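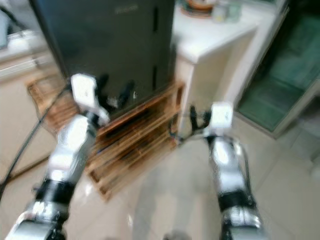
Crates like this are my favorite storage fix, Barry! The gaps between the slats let potatoes and onions breathe, and you can see what's left without digging. It sits low on the tile, right by the tall gray cabinet, so the white counter can stay for plates and jars. I have three going now and want more!

Aroha Te Moana

On August 8, 2023, Barry Fothergill wrote:
> Has anyone kept onions in a slatted crate on the floor?
> Mine sprout in the bag by May.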